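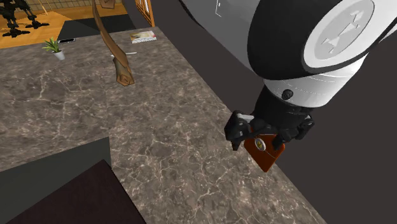

画面の中のカウンター。アームが橙茶色の平たいものを挟んでいる。

読みもの > 短編 > 見積もりの季節

印刷する | メールで送る

見積もりの季節

見積書は金曜の夕方に届いた。Trirkachの営業が送ってきたもので、本体と手先、据え付け、初年度の保守がひとまとめになり、合計の欄に2927千円とあった。税は別だった。

わたしはHotellの備品と設備の係をしている。客室の電球から厨房の製氷機まで、買うものはだいたいわたしの机を通る。フロントのカウンターに腕を一本付けるという話も、去年の暮れに夜勤の人が辞めたあとで、わたしの机に来た。

夜中のフロントには一人しか立てない。忘れ物を取りに来る客と、着いたばかりの客が重なると、どちらかが待つ。支配人はそれを気にしていて、預かり品の出し入れだけでも機械に任せられないかと言った。鍵や財布や本を棚からカウンターの端まで運び、客の手の届くところに置く。頼みたいのはそれだけだった。

Trirkachはこの仕事にPringleという企画名を付けた。由来は聞いていない。打ち合わせのたびに書類の右上にその名前が入り、そのうち館内でもPringleの件と呼ぶようになった。

見積書には、画面の中で腕を動かすための一式が付いていた。家具や床を計算で作り、そこに腕を置いてある。うちのフロントの寸法はまだ渡していなかったから、カウンターは向こうの手持ちのものだった。灰色がかった茶の大理石に白い筋が入っていて、手前に切り欠きがあり、L字になっている。うちのは木で、まっすぐだ。

昼休みに、経理の人と二人で見た。

「財布かな」と経理の人が言った。

「小さい箱かもしれない」

指に挟まれたものは橙がかった茶色で、つやがあり、上のほうに丸い印が付いていた。角が下を向いている。カウンターの右の縁のすぐ上にあった。

「うちだったら、そこは客が立つ側だね」

「落としたら床だ」

経理の人は手帳に「落下」と書き、下に線を引いた。わたしは、落とした場合の補償が保守契約に入るのかどうかを聞くことにした。

カウンターには鉢植えや雑誌も載っていた。曲がった角のような背の高い木の置物もあった。うちのカウンターにも物は多い。呼び鈴、観光地図、花瓶、寄付の箱。腕を入れるなら片づけなければならないが、花瓶は先代のころからそこにあり、動かすなら支配人に話を通す必要がある。わたしは自分の手帳に「花瓶」と書いた。

月曜の朝、Trirkachに電話をした。

「落下の補償は基本の保守には入っておりません」と営業は言った。「上の区分に変えていただければ入ります」

「上の区分はいくらですか」

「別のお見積もりになります」

「では、それをください。それから、うちのカウンターは大理石ではありません」

「材質は後から替えられます」

「形もです。まっすぐです。幅は測って送ります」

営業は、寸法があれば画面の中に作り直せると言った。費用を聞くと、初回は見積もりの範囲だという。二回目からはどうなるのかと聞くと、少し間があって、ご相談になりますと返ってきた。わたしは「二回目から相談」と書いた。

電話を切ってから巻き尺を持って下に降りた。昼前のフロントは静かで、清掃の人が床を拭いていた。カウンターの奥行きは図面より狭かった。いつか板を張り替えたときに削ったのだろうと思う。図面は直されていない。わたしは図面の数字に線を引き、測った数字を横に書いた。棚の高さも測った。いちばん上の棚は、わたしでも背伸びをしないと届かない。

「そこに付くんですか」とフロントの人が聞いた。

「まだ決まっていません」

「付いたら、わたしはどこに立つんですか」

考えていなかった。腕の届く範囲には人が入らないようにするか、入ったら止まるようにするかのどちらかになる。止まるようにするには感知器が要り、見積書では別売りの欄にあった。わたしはカウンターの内側に養生テープを貼った。ここまでが腕、ここからが人。フロントの人はテープの外に立ってみて、電話機に手を伸ばし、届かないと言った。

電話機を動かす工事は、電気の業者に頼むことになる。それもPringleの費用に入れるのか、通常の修繕に入れるのか。経理の人に聞くと、Pringleに入れてくれと言われた。修繕の枠は製氷機で使いきる予定だった。

水曜に、Soltettiからも見積もりが来た。相見積もりを取る決まりなので、声をかけておいたのだった。Soltettiは買い取りを勧めず、貸し出しの形にしてきた。期間は5年で、途中でやめると残りの分を払う。月々の額は小さく見えた。しかし全部足すと、Trirkachの合計を超えた。

経理の人は二つの書類を並べ、定規を当てて読んだ。

「こっちは落下の補償が入ってる」

「Soltettiのほうだね」

「感知器も入ってる。だったら、Trirkachに感知器と上の保守を足したものと比べないと」

「上の保守はまだ来ていない」

「来てから比べよう」

そういうわけで、その週は何も決まらなかった。

Trirkachの新しい見積もりは次の週に届いた。足してみると、二社の差はほぼなくなった。ただしTrirkachのほうは、部品の供給を7年と書いていた。Soltettiは期間が終われば引き取っていく。続けて使いたければ、そのときの機種で契約をやり直す。

支配人に出す紙を作った。左にTrirkach、右にSoltetti。買うか借りるか、壊れたら誰が来るか、何時間で来るか。夜中に壊れた場合の欄を作ると、どちらの書類にも答えがなかった。使いたいのは夜中なので、両方に電話をした。Trirkachは翌朝の受け付けだと言い、Soltettiは折り返すと言った。折り返しは二日後にあり、翌朝の受け付けだと言われた。

欄には両方とも「翌朝」と書いた。

紙の下のほうに、買わない場合という欄も作った。夜勤をもう一人雇う。募集は春から出しているが、応募がない。その隣に、棚を作り直す場合も書いた。預かり品の棚は事務室の奥にあり、フロントから取りに行くと席が空く。カウンターのすぐ後ろに低い棚があれば、振り向くだけで取れる。これは工務店に聞いて、おおよその額を鉛筆で入れた。ほかの欄と並べると桁が一つ小さかった。

経理の人が鉛筆の数字を見た。

「これ、書くの」

「聞かれるから」

「聞かれるだろうね」

紙を持って支配人の部屋に行ったのは午後だった。支配人は老眼鏡をかけ、上から順に読んだ。途中で、画面の中のカウンターを見たいと言った。わたしは机の端に端末を置いて見せた。まだ大理石のほうだった。うちの寸法のものは翌週になると聞いていた。

支配人はしばらく見ていた。

「手が黒いね」

「指の部分です。交換部品で、使い方によっては年に2回替えるそうです」

「替えるといくら」

「こちらの欄にあります」

「腕は白と黒か。カウンターは木だから、目立つだろうね」

「色は選べません」

「客は驚くかな」

「最初は驚くと思います」

支配人は紙に戻り、鉛筆の数字のところで止まった。

「棚」と言った。

「はい」

「棚は、いつできる」

「工務店は、盆が過ぎれば入れるそうです」

支配人は老眼鏡を外し、外したまま紙を見ていた。それから、棚は先にやろうと言った。腕を付けるにしても、低い棚から取るほうが短くて済むはずだと言う。それは正しかった。腕の届く高さは限られていて、いちばん上の棚は元々届かない。どちらの会社も、高い棚の品はあらかじめ人が下ろしておくという前提で見積もっていた。わたしもそれは見積書の注に見つけていたが、紙には書いていなかった。

「腕のほうは」とわたしは聞いた。

「九月の会議に出しなさい。棚を使ってみた感想を付けて」

「見積もりの期限は八月の末です」

「延ばせるか聞いてみて」

机に戻って、また両方に電話をした。Trirkachの営業は、延ばせますが部品の値上げがあった場合は反映しますと言った。Soltettiは今度はその場で、延ばせますと言った。わたしは両方の返事を紙に書き、日付の判を押した。

工務店に棚の寸法を送るとき、腕を後から付けられるように、端に何も置かない板を一枚残してもらうことにした。補強を入れておけば重さに耐えるという。その分だけ棚の代金が上がった。上がった分をPringleに入れるか修繕に入れるかで、経理の人とまた話をした。

花瓶のことは、まだ支配人に言っていなかった。テープの位置からすると、花瓶は腕の側に入る。棚ができればカウンターの中の動き方も変わるので、テープは貼り直しになる。花瓶の話はそのあとでもいい。

翌週、Trirkachからうちの寸法のカウンターが届いた。まっすぐで、木の色をしていた。幅も奥行きも、測ったとおりだった。後ろの棚は今の高い棚のままで、わたしは新しい棚の図面を付けて送り返した。二回目なので、費用は相談になった。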